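4.2 Laying the table

I'll admit that when I started on this part of the study I thought the table would be the easy bit. I had spent weeks fretting over which cups to use and hardly a minute on what they would stand on. Then our first batch of sorting sessions at Sasance came back, and people kept talking about the surface (too shiny, too cold, "like a dentist's"), so I went back and did it properly.

What we settled on was paper. One big matte sheet in a dull brown, big enough to cover nearly all of the white top, with only a strip of white left showing at the side and along the back. I tried a cloth first and hated it, as it rucked up every time somebody slid a cup along. Paper stays put, it doesn't bounce light back up into your eyes, and pale things show up on it beautifully. It does crease if you lean on it, so we kept a roll under the bench and changed the sheet whenever it began to look tired.

For the pair task we put out 2 cups, one pale blue plastic and one wooden-looking with a warm tan colour (Figure 7). I wanted them to be easy to tell apart by colour and by feel, but close enough in purpose that you would happily drink from either. The blue one starts the task empty. The tan one holds a thin pink straw, and that straw caused more discussion than anything else in the whole Drokon set! In the trials without it, people treated the cups as equals and lined them up. Put the straw in and the tan cup became "the one somebody's using", and they moved the other cup out of its way.

We left a good gap between the cups, with plenty of bare paper in front. I didn't mark any positions on the sheet, partly from laziness at first, and later on purpose: the earlier Nseir sessions had used pencil crosses and people would insist on putting everything back on them. By December we had 1,803 placements logged, and the spread is much wider than I'd expected from such a small arrangement. Most of the analysis in the next section leans on that spread, so it's worth keeping the plain layout in mind while reading it.

Figure 7. The pair task: blue cup on the left, tan cup with straw on the right, on brown paper.

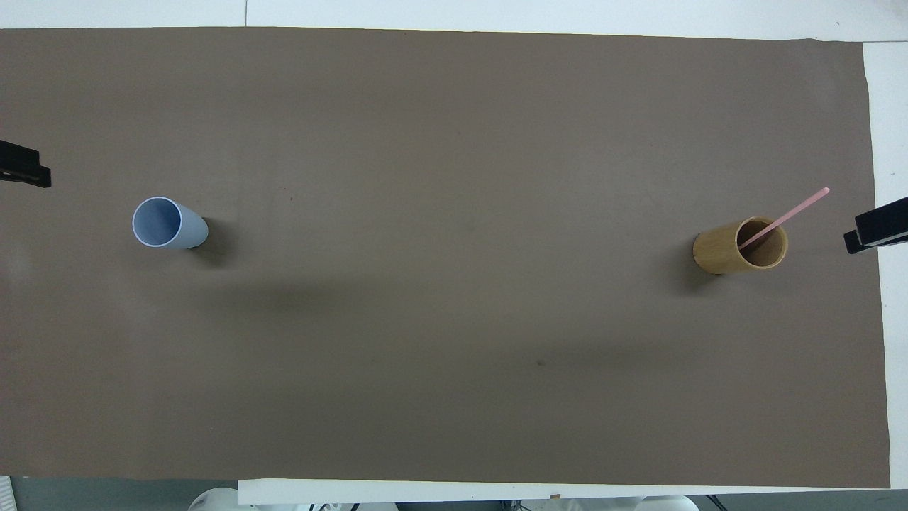
4.3 Where the cups ended up

Every placement was sorted by hand into one of 12 groups, using the Fesix sheet with a few changes of my own. I did the first pass over a long afternoon with the radio on, then left it alone for a while before checking my groups again. The two passes agreed well, apart from the cups left close to the edge of the paper, which I kept putting in different groups.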